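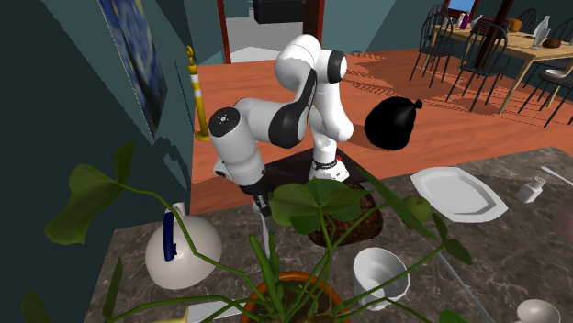

Jonalyn Tan's objection to the Delgate pack is that its clearance rule measures to the nearest rigid surface and leaves foliage out altogether, so an arm can work through a plant all day and still get a clean report. She has a point, and I will come back to it, as it is the largest hole in a product that is otherwise carefully made.

Delgate Bench Rules is a rule set and checker for simulated manipulation work. You load a scene, run your controller, and the checker reads the log against 14 rules covering approach speed, clearance, grip force, parking posture, dropped items and so on. It comes with kitchen scenes, a manual of 163 pages and a sample log for each rule. I have used it since it replaced the Kultutico checklist in our work, which was a spreadsheet filled in by hand.

Installation

Simple enough. The checker runs from the command line and needs no graphics card. The scenes do need one. The licence file must sit in the same folder as the logs, and the manual mentions this only in an appendix.

The rules

Each rule has a number, a limit, a method of measurement and a note on how a breach is recorded. The default clearance is 25 mm from any rigid object that is not the target. Limits can be changed, but a changed limit is printed at the top of every report with the old value beside it. I would like to see this copied elsewhere. Comparing results from two groups is hopeless if one of them has quietly relaxed a threshold.

Rule 9, on disturbed objects, is the best written. It records the pose of every item before the first movement and again at the end, so a cup that starts on its side is judged against that pose. The cluttered kitchen counter makes good use of this, with a pitcher and a cup both lying over and a loaf close to the gripper. Our old checklist would have marked the cup as knocked down.

Rule 12, on parking, is weak. It asks for a "safe folded posture" and gives joint ranges for one arm only. For any other arm you write your own, and the checker accepts whatever you write. Rodel Cruzado sent Delgate a proposed wording in July and has had an acknowledgement.

Foliage

Leaves are treated as visual clutter. They can hide part of the arm and part of the loaf from the viewpoint, which is useful for testing perception, but they carry no clearance limit and contact with them is not logged. The manual says this is deliberate, on grounds of computing cost. Fair enough, but the report should say so, and it does not. A reader who sees "clearance: no breaches" will assume the whole scene was checked. Until this is changed we add a line by hand to every report.

Speed and output

A batch of 1,000 episodes went through overnight without a fault. Reports come as plain text or as a table. The text version is clear. The table drops the units from its column headings, so force and speed have to be told apart by position. The Qureshi checker handles this better, although it has no equivalent of Rule 9 and its scenes are much barer.

Floor objects

The rules stop at the edge of the worktop. The kitchen has a bollard and a tied bag standing on the floor, and neither is covered by any rule. For a fixed arm this hardly matters. Anyone testing a mobile base will need the Fliltavau add-on, which I have not tried.

Verdict

Recommended for fixed-arm work, with two conditions: write your own parking limits before the first run, and state in the report that foliage is excluded. I would not use it yet as the only evidence for moving a controller to real hardware. The rules describe good practice in a simulator, and the manual is open about that on its second page.

Reviewed 2025-05-22, updated since with the note on Rule 12.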